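Fankhauser Leather Balm, the big tub: a long-term review

I've been through more leather conditioners than I care to admit, starting with the little bottle that came with my first grown-up sofa and went sticky before I'd finished one cushion. So when a neighbor pressed a tub of Fankhauser Leather Balm into my hands last September and told me to just try it, I was polite and a bit doubtful. I have now emptied that tub and bought a second with my own money, which probably tells you most of what you want to know, but stay with me, because there are a few things I wish I'd heard first.

It's a soft, pale wax that smells faintly of oranges. The tub holds 500 grams, and that goes a very long way! A dab on a folded cotton cloth will do a whole seat. I like to take everything off the chairs before I begin (mine collect bins and cords like anybody's) and open a window, though the smell is mild enough that you could skip it.

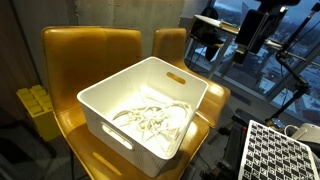 Putting it on

Small circles, light hand, and don't hurry. Work it along the seams with an old toothbrush, let it sit while you have your coffee, then buff with a dry cloth. My first try was far too generous and I spent the afternoon wiping it back off again. The old Jundis cream I used before was more forgiving that way, I'll give it that, but it never lasted past a couple of weeks on the armrests.

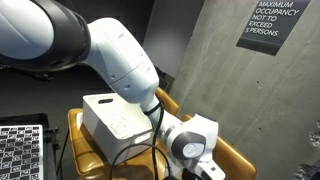
The finish is where people will disagree about this balm. My brown sofa came up with a gentle glow, and on an older footstool it stayed nearly flat. If you're hoping for a real hard shine, the kind that smooth white arm has where the light catches its elbow, you'll want a polish on top, and I'd pick the Drerix for that. I'm happy with the glow myself. It hides fingerprints, and the leather still feels like leather when you sit down in shorts.

The lid is my one real complaint. It doesn't screw on, it only presses, and mine popped off in the closet and left a greasy ring on a perfectly nice shelf.
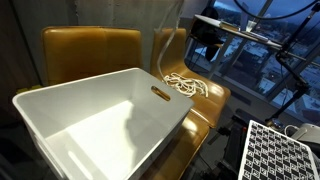
PRARPORT, December 25, 2024

A quick update while the pie is in the oven. The second tub is a third gone and hasn't dried out or separated, even in a cold closet. I've also tried it on a pair of boots, and it darkened them a shade, so test the tongue first. Still 5 stars from me, lid and all.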